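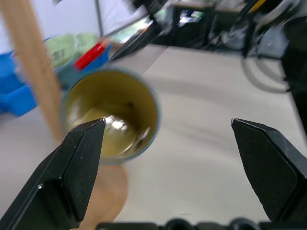

The gripper's view of an open cup on a grey tabletop.

Plavivley rents its two-fingered gripper kit by the month, and the owner of the Lillico workshop that packs the orders says most of the questions come before anyone has opened the box.

"They want to know if it will fit the arm they've got," she says. "Usually it will. We send the adapter plate either way."

The basic kit costs $865. With the wrist camera it is $1251, and most customers take the camera. "You can set up a grip without it, but you'll be walking around the table all afternoon."

Cups are what she tells new users to start with. A shiny lining throws glare back at the lens, and she would sooner they met that problem in the first week. "Turn the exposure down before you blame the fingers," she says.

The fingers can lift up to 900 grams. Heavier jobs go to the Adebisi version, made for a packing firm in Grendton and now sold to anyone for $1781.

She is less happy with the manual. The section on cables is too short — customers ring about it every month — and a new one is due in October. Spare fingertips are sold in pairs. "People ask for one," she says. "They wear at the same rate, so change both."

Returns go back to Lillico, with the power supply in the box.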